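Filtering out the blank frames

Back in February I started sorting the clips we record with the hand-held gripper, and I have a result to write down. The question was simple. Does a policy get worse if you leave in the stretches where a flat surface covers most of the view?

My guess was yes. The tracker needs corners and texture to work out how the gripper is moving, and a plain panel gives it very little. So I scored every clip by how much of the view had trackable points, and trained two policies with the same settings - one on all 165 clips, one on the 116 that passed.

The filtered policy was worse. It did fine in open space and then stalled close to panels and edges, the places I had thrown out. Putting 47 of the rejected clips back in fixed most of it. The last two had broken tracks and stayed out.

Most of what I put back is close work along a big gray-blue panel, with strong light past the right-hand edge and a notch near the bottom.

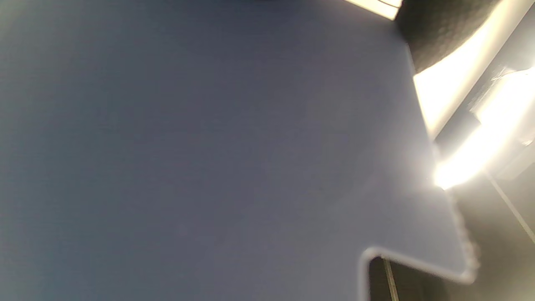
Aisyah Rahman wrote to ask if the score should look at the track itself and ignore the picture content. I think she's right. A clip can look blank and still have a good track if one edge stays in view. I'm rerunning it that way on Joltisik now, with 5 seeds per setting.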